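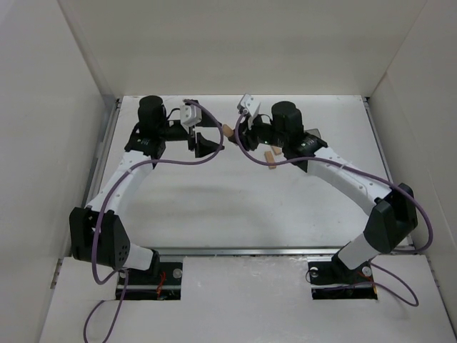
Do the cables before you touch the calibration, was the first reply when the Restell cell came up on the Cornton workshop list, and it is sound advice. A cable that pulls on the gripper will spoil any zero you set, and you will only have to do it again.

These notes cover the routine check on the two-arm cell. Allow 30 minutes, more if a cable has to be re-run. You need a set of hex keys, side cutters, thin zip ties and a torch.

1. Power down

Park both arms low over the work surface, then switch off at the wall. Support each arm with one hand as the power goes – the joints are not braked and the upper links will drop.

2. Check the bases

Shine the torch into each cutout in the front platform. The bolt heads on the base plate should be flush. Nip them up a little at a time, going from one to the next. Look at the wiring under the platform while you are there and push any loose connector home. Brush dust off the front board so that it does not fall into the cavity.

3. Run the cables

Each purple cable goes from the gripper along the top of the arm and back towards the base. Tie it to the upper link with a thin white zip tie, loose enough to slide under a fingernail. Leave a wide loop at the elbow. Now move the arm by hand through its full reach. If the cable goes tight anywhere, cut the tie and give it more slack.

4. Camera mounts

Check that the small mount on each gripper does not rock. Tighten it, but stop when it bites, as the threads are only plastic.

5. Zero and test

Power up and run the Mellor zero routine on the left arm, then the right. Error 13 means a joint was moved during the count; start that arm again.

For the test, put small wooden blocks near the middle of the surface and run the Ollach handover program at low speed for 8 passes. If the fingers touch each other, stop and repeat the zero on both arms.

Write the result in the log. The next full strip-down is due in March.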